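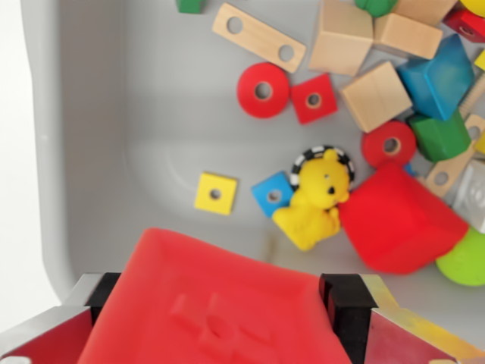
How a Robot Learns to Pick Up Toys

Picking up a toy block is easy for you. You look at it, reach out and close your fingers. You learned to do this as a baby, and now you don't have to think about it.

A robot has to be taught. At the Dernlow lab, a team led by Laurențiu Ursu wanted to find out the best way to teach it. Their robot is named Zenon. It has one arm, and at the end of the arm is a gripper with two black fingers. A small camera sits near the gripper, so Zenon sees the toys from the same place it grabs them.

Why use toys?

Toys come in many shapes. A cube has flat sides, so two fingers can press on it evenly. A ball is round and can roll away. A flat tile lying on the floor of a bin is hard to pinch from above. A rubber bear has ears and feet that stick out in different directions.

Toys also feel different. Wood stays the same shape when you squeeze it. Foam gets squashed. If a robot can handle a bin of mixed toys, it has practiced many kinds of grabbing at once.

Two ways to learn

The team tried 2 ways of teaching.

In the first way, a person showed Zenon what to do. The person moved the arm with a hand control and picked up one toy after another. The computer saved what the camera saw and how the arm moved. Later, the computer looked for patterns in all those examples. This is called learning by demonstration.

In the second way, Zenon practiced alone. It picked a spot, closed its fingers and lifted. If it was holding something, the computer marked that try as a success. If the fingers were empty, it marked a miss. This is called learning by trial and error.

The test

After the lessons, each way of learning got its own test. Zenon made 1000 tries each time, with the toys mixed up again after every 15 tries.

With trial and error alone, Zenon picked up a toy in fewer than half of its tries. With demonstration, it picked up a toy 816 times.

Most of the misses happened in crowded corners. When blocks are pushed close together, there is no gap for the fingers to fit into. Holes were a problem too. Sometimes Zenon aimed for the hole in a wooden disc and missed the edge it needed to hold.

What comes next

In September the team will put the two ways together. Zenon will start with lessons from a person and then practice alone. The team thinks the practice may help most with crowded corners, but they have to run the test to find out.

Words to know

Gripper: the part of a robot that holds things.
Demonstration: showing someone how to do a task.
Trial and error: trying again and again and learning from what happens.

Try it yourself

Put some small toys in a box. Pick them up using only your thumb and one finger, with one eye closed. Which toys are hardest to grab? Try again with the toys pushed into a corner.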